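**Bins on the sorting table: lids, cloths, cups**

**ktokarz**
Setup question. I keep small cups and cleaning cloths in open plastic bins, no lids. The cups come out onto the table for wiping, then go back in. I want a rule for what shares a bin.
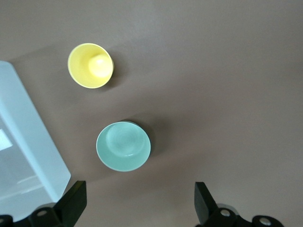

Halina Sikora would keep cups away from cloths entirely, on the grounds that lint sticks to a glossy rim and you end up wiping twice.

**msadowski**
Disagree. Lint comes from terry. Microfiber washed without softener sheds very little. I have 59 of them from Allbridge and don't separate anything.

**ktokarz**
Mine are mixed, some Allbridge, some Haddad. 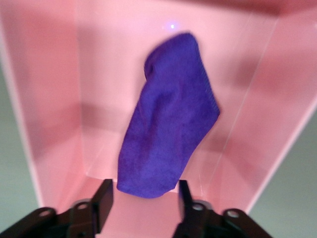

Folding is where I lose time. A cloth folded in quarters stacks well but takes a flat surface to do it. Bunched like the purple one in the pink bin, it goes in with one hand, and the hem is still easy to find when I want it back. I gave up folding in September.

**renata_s**
Bunched cloths waste volume. Fold in thirds and stand them on edge.

**msadowski**
Only if the bin is full. Half full, they fall over.

**iwysocka**
Color does the job of a label. Pink for cloths, frosted for everything else. Our stockroom in Skakovham has 334 bins and no written labels.

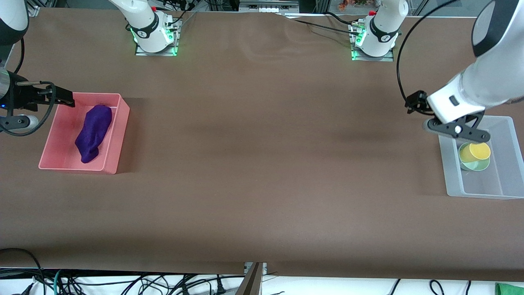

*Pink tray with the cloth at left, frosted bin at right.*

**renata_s**
Color coding fails as soon as someone buys the wrong color — we went back to tape.

**ktokarz**
Trying color first. Will recheck Sunday.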